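Clurnwood Shared Workroom: Frequently Asked Questions

Most of these have been asked by more than one person. A few have been asked by the same person more than once, and he knows who he is.

Where are you?

Ulden, behind the bakery on Mostbridge Road. The door is green. If you find yourself in the bakery, you have gone too far, though people rarely complain.

Who can use the room?

Anyone with a day pass or a monthly membership. A day pass is $38 and covers you from opening until 9 p.m. Under-16s need an adult with them, and the adult needs to be awake.

Do I have to book a table?

On Thursdays, yes, since that's when the Shabalala sewing circle comes in and takes everything with four legs. The rest of the week you can walk in and pick a spot. Leaving a scarf on a chair at 8 a.m. and returning after lunch doesn't count as picking a spot.

What are the tabletops made of?

Wood, with an oil finish that we put on ourselves. It took three coats and most of April. We chose a pale finish so you can find a dropped pin on it, and we have come to understand that you can also find everything else on it.

Can I put a hot glue gun straight down on the table?

No. There are silicone mats in the second drawer. There's a stack of them. They are bright orange so that people can see them, a plan that has had mixed results.

What about coffee?

Lids on, please, and use a coaster. If you do spill, wipe it up right away with a barely damp cloth, following the grain, then dry it. Don't leave the wet cloth sitting on the spot while you go and look for someone to tell. Tell us afterward. We like to know, and we won't make a face. Chantelle may make a small face.

Can I use the spray cleaner under the sink?

That one is for the sink. It's very good at removing things, including our finish. The table cleaner is the bottle with TABLE written on it in marker, on the shelf at eye level.

Can I leave my machine set up overnight?

Members can, as long as it's pushed to the back of the table, switched off at the wall and tagged with a name. Day pass people need to take theirs home. We have had one left behind with a note saying "back soon," and we'd like to point out that soon was nine weeks.

How do I move something heavy without scratching the table?

Lift it. If you can't lift it, get a second person and lift it together. If there's no second person, slide a folded towel under the front edge, then the back, and pull the towel. Dragging a machine by its corner is how we got the long mark on the table by the window, which we've been calling "the river" in the hope that it sounds deliberate.

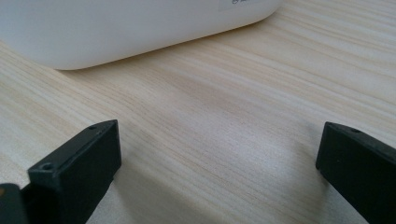
Rubber feet are the other thing. They grip nicely and they don't scratch, but some kinds leave gray rings if they stand in one place for months, and the rings don't come off with anything we own. Felt pads are free at the desk. Take as many as you have feet to cover.

Is there a weight limit?

We've never broken a table and would like that to continue. Sewing machines, sergers, printers and cutting machines are all fine. If two people are needed to get it through the door, call ahead. Benedek Tóth brought in a cast iron bookbinding press last year without mentioning it, and we all learned something about the floor.

Can I cut directly on the tabletop?

No, and that includes "just one little cut." Cutting mats are hanging on the wall by the door, large ones on the left. Put them back flat. A mat that has been rolled up and left by the radiator stays that shape for life.

What about tape?

Low-tack paper tape is fine for a day. Please don't use duct tape, packing tape or the double-sided stuff. If you've already used it, warm it gently with a hair dryer on low and peel it back slowly. Scraping it with a house key is popular and wrong.

Do you lend out equipment?

Irons, rulers, two sewing machines and a label maker. The label maker is signed out at the desk because it used to wander. It has its own label now, and so does nearly everything else. Severyn Zakharchenko had it for one afternoon and labeled the kettle, the window and the other label maker, which we'd forgotten we had.

Can I store supplies here?

Lockers are $500 for the year, or you can have a shelf bin with your membership. Bins need to close. Fabric, paper and yarn are fine. Food isn't, and we'd prefer not to discuss the lentils again.

What happened to the money from the raffle?

It made $2175. That paid for the new lamps over the back tables and a good broom. There was a vote on whether to buy a couch instead, and the couch people are still a bit quiet.

When do the tables get re-oiled?

Once a year, with the room closed for three days. Dates go on the door and in the newsletter. The oil needs the full three days to cure, even if it feels dry to you, Hrvoje.

I've damaged a table. What do I do?

Write it in the blue book on the desk with the table number and a rough idea of what happened. Light scratches get sanded and oiled at the next closure, and there's no charge for those. For anything deeper, Xolani Buthelezi will have a look and let you know. He's very calm about it.

How do I get in touch?

Come to the desk, or leave a message on the room phone and we'll call back the same day if it's before 5. The bakery can't take messages for us. They have asked us to put that in writing.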